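**Clendico Stacking Cubes, set of three (red, yellow, green)**
Sold by Nirico, Pekville. Sets ship from our own stock.

The Clendico set is three plain cubes in three solid colors. They have no letters, no pictures, no pegs, and no magnets. The cubes are all the same size, so any one of them can go on the bottom. The edges and corners are slightly rounded, and the faces are flat enough that a stack of three will stand on a level table without fussing over it.

We sell the set to preschools, therapy rooms, hand-skills labs, and a fair number of homes. Most people buy it for stacking, sorting by color, and copying a pattern someone else has laid out.

## What you get

- One red cube
- One yellow cube
- One green cube
- A drawstring bag in gray cotton
- A folded card with stacking patterns on both sides

Tape and table mats are not included.

## Specifications

| | |
|---|---|
| Item | Clendico Stacking Cubes |
| Pieces | 3 |
| Edge length | Two inches, all cubes |
| Weight of set, without bag | 134 grams |
| Material | Molded plastic, colored all the way through |
| Surface | Smooth |
| Sets per case | 108 |
| Cleaning | Soap and water, or wipe-down spray |

## Colors

The yellow is a warm one, closer to egg yolk than to lemon. Under warm bulbs it can look a bit orange. The red is bright. The green is on the light side, and customers who order extra cubes to go with older sets from other makers should know it will probably not match a darker green.

The color goes through the whole wall of the cube, so a scratch does not show up as a white line. Scuffs from a rough floor will still show as marks on the surface. Most of them come off with a damp cloth and a little baking soda.

## Stacking

The cubes have some grip to them when clean, but they do not lock together. A cube can be set down a little turned from the one below and the stack will still hold. If it sits too far over one side, it will fall. That is how they are meant to work, and it is why we don't carry the version with dimples.

If your table has a slight slope, put a folded sheet of paper under the low legs before you start. A stack of two will forgive a slope that a stack of three won't.

Dust and hand lotion make the faces slippery. If stacks that used to stand start sliding, wash the cubes and let them dry fully before you try anything else.

## Setting up a table

Any flat surface works. A plain white or light gray top is easiest on the eyes, and all three colors stand out against it. Patterned tablecloths are harder, especially for anyone who is still learning to pick out the edges of a cube.

A short piece of black tape makes a good base mark. Stick it down where you want the stack to go and set the first cube on it. Leave enough room between the other cubes that each one can be picked up without bumping its neighbor. Spread them out in a loose line, or put them wherever you like if you want the task to be harder.

The pattern card starts with two cubes and works up to three. The usual first pattern of three is red on the bottom, yellow in the middle, and green on top. After that the card mixes the order. The back of the card has side-by-side layouts for people who aren't ready to stack yet.

## Wear

We keep a test set at the Pekville shop. It has been stacked and knocked over 2,000 times on a laminate counter, and the corners have gone slightly dull. The faces are still flat and the stack still stands. We haven't tested the cubes outdoors over a summer, so we can't tell you how the color holds up in full sun.

Don't put them in the dishwasher. The heat can warp one face enough to make a cube rock. A cube that rocks on a known flat surface has warped and should be replaced.

## Buying

**Single set.** In stock most of the year. We tend to run low in December.

**Extra cubes.** Sold one at a time in each of the three colors. Please say which color in the order box. If you leave the box blank we send red.

**Full case.** 108 sets, packed in bags, with cards. Cases go by freight and need a delivery address with someone there to sign. We can't split a case, but there is no minimum on single sets.

Shop pickup in Pekville is open Saturday until noon. Orders placed online Saturday go out at the start of the next week.

## Returns

Send back anything you don't want, in its bag, and we refund the price of the set. We don't need the card back. If a cube arrives cracked or chipped, write to us with your order number and we will mail a new one. There is no need to return the bad one.

## Common questions from buyers

**Are the cubes hollow?** Yes. They are sealed, and the walls are thick enough that they don't flex when squeezed.

**Do they make noise?** On a hard table they make a short clack when they fall. A felt mat cuts most of that down, though the stack will be a little less steady on felt.

**Will you carry blue?** We have asked the maker. They want an order of 3,000 cubes for a new color, and we aren't there yet. If you would buy blue, send us a note through the contact form and we will add you to the list.

**Can I use my own stacking cards?** Of course. Any card that shows red, yellow, and green will do. If you draw your own, fill the squares in solid, as outlines in colored pencil are hard to read from across a table.

**Do the cubes fit the Venkataraman tray?** They fit the large tray, with one cube per well. They are too big for the small one.

## Pictures

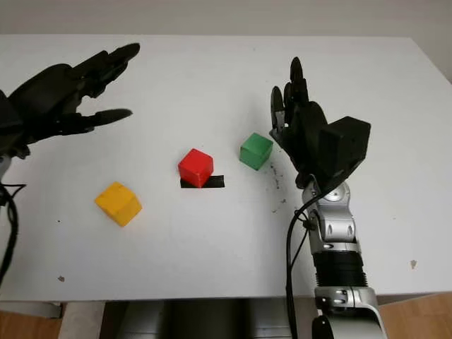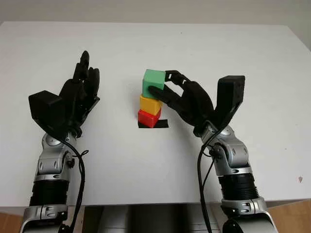
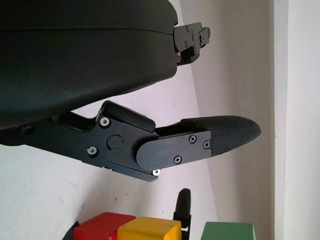
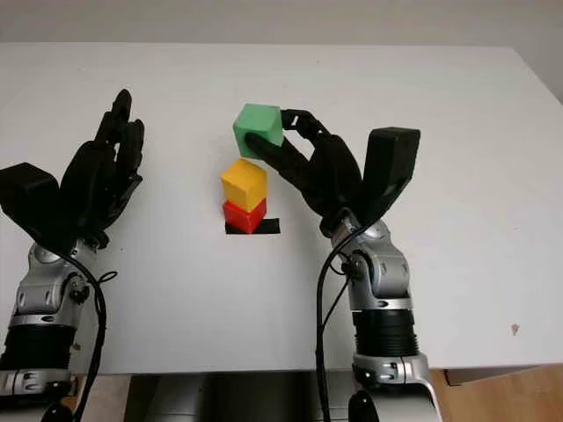 *Clendico Stacking Cubes, three blocks in each picture. Bag and card not shown.*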